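Planning and budgeting for household automation: handout for week 4

Last updated: January 4, 2018
By Senan Corrigan

Right, so last time we got as far as the wish list, and a few of you came up afterwards asking when we'd get to the money. We're there now! This handout covers how I cost a small robotics project before I let anyone ring a supplier, and I'm using bathroom tidying all the way through because it's cheap to set up and surprisingly mean on equipment.

The golden rule (mine, anyway) is that you write down the job before you write down the machine. Go and stand at the sink. Have a good look at what the two hands are up to, what they have to reach past, and how much room is left over once the tap has had its share.

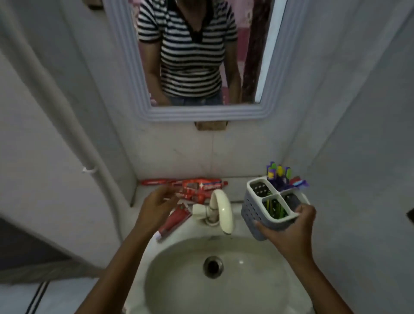 Page 196

One hand has the toothbrush caddy held up over the basin and the other is reaching for the toothpaste on the ledge. If you cost that as "pick up tube" you'll buy one arm and be back asking for more money by August. I've done it, on the Pindow project, and Fadime Kahraman still brings it up when I send her a quote to sign.

So start with arms. Do you need both at once, or could the job be done in turns? Turns are slower but you've halved your biggest line. Put both versions in the budget and let whoever holds the purse argue about it.

Next, grippers. Toothpaste tubes are soft and they crumple, a caddy is stiff and full of things that stick out of the top, and a gripper that loves one may hate the other. Price a spare set of fingertips from the start. They wear, they split, and they always seem to go the day before a visit. Şükran Güneş keeps hers under consumables and I think she's right — if you hide them under "arm", they vanish the first time somebody trims the total.

Then reach and mounting, where I see the most guesswork. A ledge behind a basin means going over the bowl and round the tap, so the reach figure on the front of a brochure won't tell you much. Ask for the reach with the wrist turned down. Ask what the stand weighs too, and whether it'll go through a domestic door.
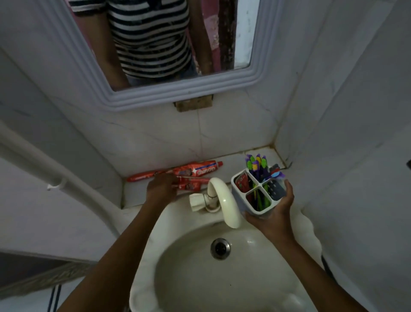 And ask about cameras while you're at it, because suppliers love to quote those separately. White tiles and a shiny white basin are hard going for a cheap depth camera, and a mirror on the wall gives it a second room to worry about. My advice is to borrow before you buy. Kanura lent us two units for a fortnight and we sent one straight back, which saved an awkward conversation later on.

Leave time in the plan as well as money. Orhun Oral's last order took about 4 months from signature to first power-up, and a good part of that was waiting for a cable.

For next session, bring a one-page budget for a sink job of your choice. Arms, grippers, mounting, cameras, spares, people's hours. Put a question mark by any price you made up — I'd much sooner see the question marks!

Related notes
Writing the job down first (week 2)
Reading a supplier quote: the Filuvton paperwork
Leasing or buying, by Sorin Bălan
Spares and consumables checklist
Pacheco site visit, what to bring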